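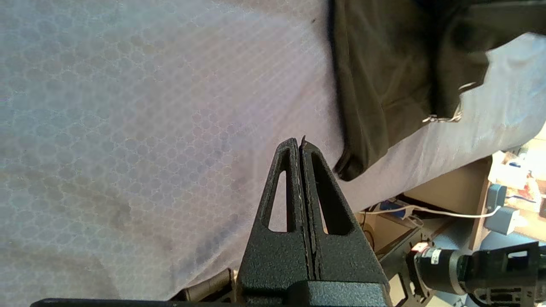
Kulsoom Lodhi wrote to the Felley Theater that she had enjoyed every minute of Purarine Live, that she would gladly see it again, and that she had missed four of those minutes standing in the lobby. The performance ran for two hours and five minutes without an intermission. Her ticket did not say so, and neither did the website or the sign at the door.

October
By the Programming Office, Felley Theater, Utmont

Her letter was one of several on the subject, and it deserves a public reply. The position of this office is that touring comedy and variety productions playing in houses like ours should include an intermission whenever the performance exceeds ninety minutes, and that the running time should be printed wherever tickets are sold. We hold this view knowing that many of the producers we work with do not share it.

The Felley has 821 seats. It was built for vaudeville and later fitted out for film, and its lobbies are narrow by present standards. When a full house is given twenty minutes, the building can manage it. When patrons leave one at a time during a long single act, each departure disturbs a row, opens a door and sends light down the aisle. Performers notice. A comedian working from the stage with a screen behind him, as is now common for shows adapted from television, depends on the timing of a line, and a door opening at the wrong second can spoil it for a third of the orchestra level.

The case against the intermission is a serious one. A live version of a television comedy often has the shape of one long episode. The writers build a joke in the first ten minutes and pay it off near the end, and an audience that has been to the bar and checked its messages may have let go of the thread. Comedy also depends on a warm room. Most people who have worked in a theater have seen a strong first act followed by a second that took a quarter of an hour to find its laughs again.

There is also the matter of cost. A twenty-minute break may push the end of the evening past the hour at which the local crew moves to a higher rate, and the load-out starts later. A company that plays here on Sunday and must open in another state two days afterward feels that delay all the way down the road. Yalçınkaya Touring, which brought Purarine Live to Utmont, raised this point with us courteously and in detail, and we accept that its arithmetic was correct.

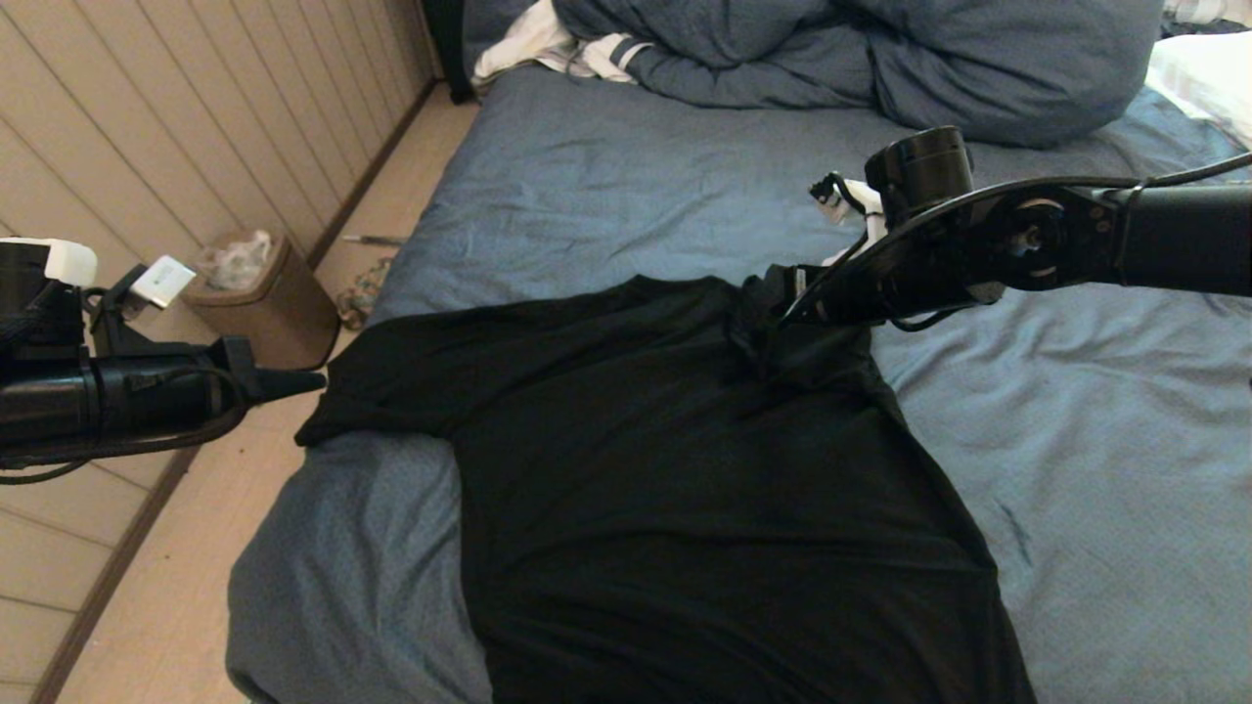
What the arithmetic leaves out is the audience. Over the past season we sent a short questionnaire to ticket buyers for six touring productions, four of them with an intermission and two without. We received 3481 completed forms. Of these, 1418 included a written remark about the length of the show or the lack of a break, in a space at the bottom of the form where we had asked only for general comments. We do not claim that a questionnaire settles an artistic question. It does tell us what people were thinking about on the drive home.

Many of those remarks came from older patrons and from parents. Touring shows based on well-loved television programs draw families in a way that few other bookings do. A grandmother who watched the original broadcasts will come with a grandchild who found the program last year. Both of them may need to get up before two hours have passed. If the evening is arranged so that neither can do so without embarrassment, we have treated two of our best customers poorly, and we should not be surprised when they stay home next time and watch the recording.

It has been suggested that patrons accept long films without a break and should accept long stage shows on the same terms. The comparison does not hold up well. A film plays several times a day, a seat costs less, and the person on the screen is not put off when somebody leaves. Many films now also arrive in the home within weeks. A touring company may visit Utmont once in five years.

We would add a word about what an intermission is for, apart from comfort. People talk. They turn to the strangers in the next row and repeat the line they liked best, or argue over whether the puppet segment went on too long. They buy a program or a shirt, and this income matters a good deal to the smaller companies. Some of the pleasure of seeing a familiar show in a crowd comes from meeting the crowd, and a single act followed by a rush to the parking garage leaves little room for it.

Printed running times are the easier half of our proposal. They cost nothing. The usual objection is that a new show changes length during its first weeks on tour, and that a published figure may be wrong by the time the company arrives. A note that the length is subject to change would meet that objection. Patrons understand such notes, and box office staff would much rather explain a small difference than have no answer to give.
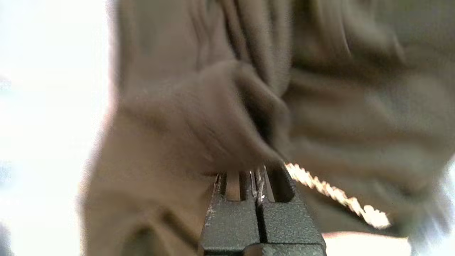 What the Felley Will Do

Beginning with the spring season, our booking agreements will ask each touring company to state its expected running time when tickets go on sale. The figure will appear on our website, on the ticket and at both entrances. For any performance longer than ninety minutes we will request an intermission of at least fifteen minutes. Where a company declines for artistic reasons, we will respect the decision and say plainly in our advertising that the show is played without a break.

We will also hold a small number of aisle seats at the rear of the orchestra for patrons who expect to need them during such performances. These may be reserved by telephone or in person at the box office, at the ordinary price for that section, and no explanation will be requested. Ms. Lodhi has been offered two of them for the next engagement of her choice.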